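Kitchen mixer dripping at the base, do I replace the whole thing?
Home & Garden > Plumbing
Posted in October

mudlark_70
Our kitchen mixer has started weeping round the bottom where the spout swivels. Not a lot, but there's a puddle behind the sink every morning and the benchtop is starting to swell near the join. It's a Murnitz, came with the house, must be 15 years old. Spout itself doesn't drip when it's turned off. Only leaks when the water is running, worse if you swing it over to the left bowl.

Bloke at the hardware shop in Ploltiswood reckons bin it and buy new. Cheapest one he had was $108 and I'd rather not if it's just a washer. Water here is pretty hard if that matters. Is this fixable by someone with a shifter and not much patience?

tapsandtiles
Yep, fixable. O-rings. Leaking at the swivel only when it's running is nearly always the o-rings on the spout body, they go flat and hard after a while. Did mine last winter.

Isolate under the sink first, or at the meter if your little valves are siezed. Open the tap to let the pressure off. Plug in the plughole!! Then look for a grub screw at the back of the spout, some have one, some just pull up with a wiggle. Older ones the handle and cartridge come off first.

Take the old rings to the shop with you and match them, don't guess the size. Dumatis do a mixed pack for 7 bucks, fine for this. Clean the scale off the brass with vinegar, smear of silicone grease (not vaseline, it wrecks the rubber), back together.
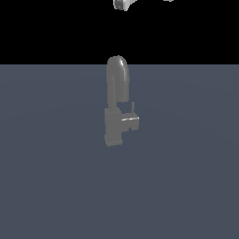 Half an hour if the screw behaves – longer if it's rusted in. Dry the bench out properly before you reseal behind the sink or it'll keep swelling.

Kettle_On
Just get a new one. We had a Mak put in, plumber charged $70 on top of the tap and it was done before lunch. Old ones arent worth the mucking around imo. Also check the flexi hoses while your under there, if the braid's gone rusty change them, ours was about to go.

mudlark_70
Ta both. Found a grub screw, full of gunk. Will have a crack at the o-rings first and do the hoses while the water's off.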